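Tuesday, June – Grundis notebook, back bedroom
(B. Toft writing, for me and whoever has the room next)

Sweeping up today, finally. Started 2 o'clock, later than planned, Ketill had the key.
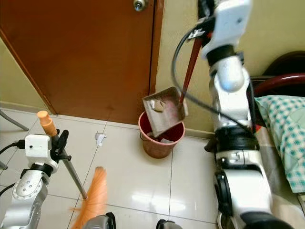 Order I've settled on: bed side first, then along the wall, then over towards the door and finish at the bin. Did it the other way last week and walked my own dirt back across the tiles. Short strokes. Long ones send paper skating off, the glaze is that slippy.

Paper is a pain on this floor. Crumpled bits go on the pan fine, flat scraps don't, the bristles just ride over them. Flick from the side to get a corner up, or give in and use fingers. Check by the door before putting things away, always a bit left there.

Dustpan: tip it well down INTO the bin, not over the rim. Small bin so not much room for error. Knock the pan twice on the inside. Long handle is kind to the back but you lose the feel of when its level – carry it slowly.

Grout lines hold the fine stuff. Broom with the line, then across. Tried across only and there was still grit when I ran a hand over it. Oddur says damp cloth after, I say damp cloth on a Friday and leave it at that. To be argued.

Weighed the last bag for the Maledis sheet, 436 g, against 292 the time before. Mostly paper both times. Somebody is tearing up labels in here, please do it over the bin.

To do
– new bin liners, small. Maximiliano ordered the big ones agian, they sag in and the pan catches
– under the bed: not done today, ran out of time. Needs the headboard end pulled out, two people
– pillowcase wash, ask Balthasar what's in the cupboard
– wash the broom head, warm water and a drop of soap, hang it bristles down overnight

Room took around 4 songs on the radio, so not long at all once you get going. Key back with Ketill. Same again next week, door end last.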